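Gripper thread. Two fingers vs suction, same arm, same bin, same parts. Been promising this since November, sorry, got busy. Long one so mute me now if you're only here for the dog.

**1/**

Background for the new people: bin picking, mixed junk, metal bin. Not a product demo. I want to know which gripper I'd put on the arm if I could only keep one of the two. Everyone has an opinion on this and hardly anyone has a spreadsheet. I have a spreadsheet. It's ugly.

**2/**

The contenders:

- The Prestberg parallel, two fingers, pneumatic. Older unit, second-hand, serviced.
- The Frei vacuum head. New. Lighter. Comes with a fittings kit that has its own little drawer now.

Controller settings left alone between the two, same speed cap, same approach height. Same calibration routine too, and I re-ran it after every swap even when I was dead sure it hadn't moved. (It had moved. Once.)

**3/**

Total attempts logged: 2,126. Ran it over a lot of evenings. 1,075 of those on the fingers, the rest on vacuum. Not perfectly even becuase I lost a batch of vacuum runs to a full disk and didn't have the heart to redo it all.

**4/**

What counts as a pick: leaves the bin, gets to the drop spot, doesn't fall on the way. If it gets dropped and lands in the right place by luck, that's a fail. Randi Rustad argued with me about that one for most of a lunch. Still a fail.

**5/**

Why a metal bin and not a plastic tote? Metal is what the shops around here have. It's also horrible for cameras. Bare sheet throws light back at you and the depth map goes to mush right at the walls, exactly where the parts like to end up.

## Setup stuff, skip if bored

**6/**

Camera first. Tried the Nerum stereo unit and a cheaper structured light one I already had. The cheap one is fine on cardboard. On shiny metal it gave me holes in the cloud you could drive a ute through. Nerum wins, not by a mile, but it wins. Costs a lot more. Of course it does.

**7/**

Lighting matters more than the camera, I reckon. Moved the lamp a hand's width and got cleaner depth than I got from swapping sensors. Diffuser over the top helps again. Baking paper works. Don't leave it up there overnight.

**8/**

Clamp your bin!! First week I didn't, and every time the fingers touched a wall the whole thing crept across the bench and my calibration crept with it. Spent two evenings blaming the hand-eye transform. Clamps fixed it in five minutes. Kjell Lie had told me to do this. He has mentioned it since.

**9/**

Cables. I have strong feelings about cables. Give the loop more slack than you think at the wrist, then tie it further back. Too tight and the last joint drags on it at the end of travel, and you get a tiny positon error that only shows up in one corner. Too loose and it sweeps the parts.

**10/**

Parts list is deliberately annoying. Tape measure, round things, flat things, things with a lip. A couple of items standing on end where you've only got the top face to go for. Picked stuff with different colours too, so I can tell from a still which object the planner is heading to. Orange-red tape measure up in the corner, black cylinder at the other end of the floor, arm leaning in over the top:

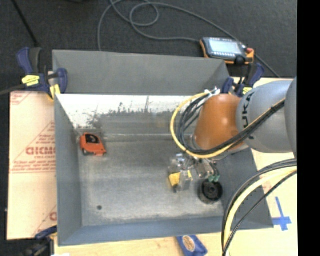
## OK, results

**11/**

Open floor, nothing near a wall: no real difference. Both boring. Good boring. If your parts sit nicely apart on a flat surface, buy whichever is cheaper and go home early.

**12/**

Corners: vacuum, by a lot. Fingers need room either side to open and there just isn't any. The planner kept offering me grasps that were fine on paper and then a fingertip would've gone through sheet metal. Collision check caught them, so no crunch, but a rejected grasp is still no pick.

**13/**

Sloping walls make it worse, which I should've seen coming. Looks like there's space up top, then you get down to the floor and there isn't. Tilting the approach helps. Tilting the approach also swings the wrist toward the opposite wall. Pick your poison.

**14/**

Standing cylinders: fingers, easily. Grab the sides, lift, done. Vacuum depends entirely on what's on top. Flat cap, fine. Anything with a ring or a recess and the cup can't seal, it just hisses at you. Tried a smaller cup to sit inside the recess and then it couldn't hold the weight when the arm accelerated.

**15/**

Tape measures: surprised me. I had this down as a fingers job. But the case has a decent flat side and the vacuum got it most of the time if it was lying down. Textured sticker side down = great. Textured sticker side up = hiss.

**16/**

Failures, total across both: 398. Sorted every one by hand with a cup of tea and a stills folder. Took ages. Glad I did, the auto labels were wrong heaps of the time, they kept blaming slip when the real problem was it never had hold of the thing to begin with.

**17/**

Biggest single bucket on fingers: no valid grasp near a wall. Biggest on vacuum: bad seal. Neither will shock anyone. Third one might — on both grippers it was bad depth along the seam where floor meets wall. So that's the camera's fault, and I was about to spend money on fingertips.

**18/**

Cycle time. Vacuum is quicker to grab and slower to be *sure* it grabbed. You wait for the pressure reading to settle. I had the wait set way too long for the first stretch, cut it down, no extra drops. Fingers you just read the closed width and go. In the end close enough that I stopped caring.

**19/**

Noise. Vacuum generator is loud. Poppy Mellor works through the wall from me and has feelings about it too. Have since put the generator in a box lined with foam. Less loud. Bit warm. Watching that.

## Things people asked

**20/**

"Why not a combo gripper?" Tried a mock-up, printed. It's bulky, it blocks the camera, and now you've got two ways to hit the wall. Would like to try a proper one. Send me one.

**21/**

"Soft fingers?" Ronja Myklebust lent me a set for a weekend. Lovely on fruit. On heavier metal bits they twist and the part comes up at a daft angle. Didn't log enough to put numbers on it so I won't.

**22/**

"Did you try learned grasps?" Yes, briefly, not part of this count. Good at picking *where*, less good at knowing my particular fingers are fatter than the ones it trained on. Separate thread maybe. Don't hold me to it.

**23/**

"What about the pendant, do you jog by hand?" For setup and for getting out of trouble, yeah. Park it where you can reach it without leaning across the cell. And keep the cord where you can see it. I've tripped on mine.

**24/**

"Can I have the data?" Soon. Need to strip out a bunch of duplicate stills and write a readme that isn't just swearing. The folder naming is from three different moods.

## So which one

**25/**

If I can only keep one: fingers, for my junk. Cylinders and lipped parts are most of what I see, and I can fix the wall problem a bit with thinner tips. If your parts are flat and boxy it's vacuum, don't even think about it.

**26/**

Thinner tips are already printed. Narrower at the end, small chamfer so they slide down the wall instead of catching. First set snapped. Second set is a stiffer material and hasn't snapped yet, but I've only had them on since this morning.

**27/**

Also going to try a matte spray on the inside of a spare bin to see what it does for the seam problem. Lovisa Hägglund at Flaltgate reckons it'll scratch off within a week and I'll be picking paint flakes. Probably right. Doing it anyway.

**28/**

Couple of mistakes I'd avoid next time:

- Write down the cup size for each run. I didn't for the first lot. Idiot.
- Shuffle the parts between attempts with the same routine every time, not just "give it a stir".
- Save the raw depth, not just the pretty coloured version.
- Check disk space. See 3/.

**29/**

Questions welcome, replies will be slow, I'm on the tools all arvo. If you've got wall numbers from a plastic tote please send, I've got nothing to compare against.

**30/**

Edit: yes I know 6/ should say "projector" version of the cheap camera, there's two models and the names are nearly the same. Mine's the older one. Box is long gone so I can't check the revision.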